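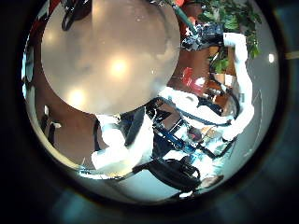 Close-up, with black loops at the top.

Home | Insoles | Shoe Care | Sizing | FAQ | Contact

Insoles and Footbeds: Frequently Asked Questions

Which insole size should I order?
Order by the shoe size printed on the tongue label. If you fall between two sizes, take the larger one and trim it. Kedon insoles have cutting lines on the underside for each half size.

How do I trim a full-length insole?
Remove the original insole from the shoe and lay it on the new one, heels aligned. Trace the toe end with a pen and cut with sharp household scissors. Cut from the toe only. Trimming the heel or the arch edge changes the position of the support and voids the warranty.

Do I have to take out the original insole first?
For full-length models, yes. The three-quarter Skarville model is 3 mm thick at the heel and can be placed over a flat factory insole. If the factory insole is glued down, use the three-quarter model.

What is the difference between the Kedon and the Skarville?
The Kedon is a full-length foam footbed with a fabric top cover. The Skarville has a stiff shell under the arch and a thin foam layer over it. The shell does not compress - allow a few days of short wear before using it for a full shift.

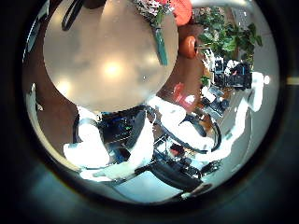

Can the insoles be washed?
Hand wash in cool water with mild soap, then air dry flat. Do not machine wash, tumble dry or place on a radiator. Heat softens the adhesive between the layers, and the top cover may lift at the edges.

How often should they be replaced?
Foam models: after 200 days of regular wear. Shell models last longer, but the top cover should be checked every January or at the start of each season. Replace the pair if one side is visibly flatter than the other.

Do you ship to business addresses?
Yes. Orders over $59 ship free from our Dredolitz warehouse. Bulk packs for work crews contain 192 pairs in mixed sizes and are listed under item number 3183.

Can I return a trimmed pair?
No. Untrimmed pairs can be returned in the original sleeve. Check the fit against the old insole before cutting.

Filed under: Insoles & Inserts, Product Help

Related pages
Ngata Heel Cups - Size Chart
Removing a Glued Factory Insole
Boot Liners: Felt or Foam
Warranty Terms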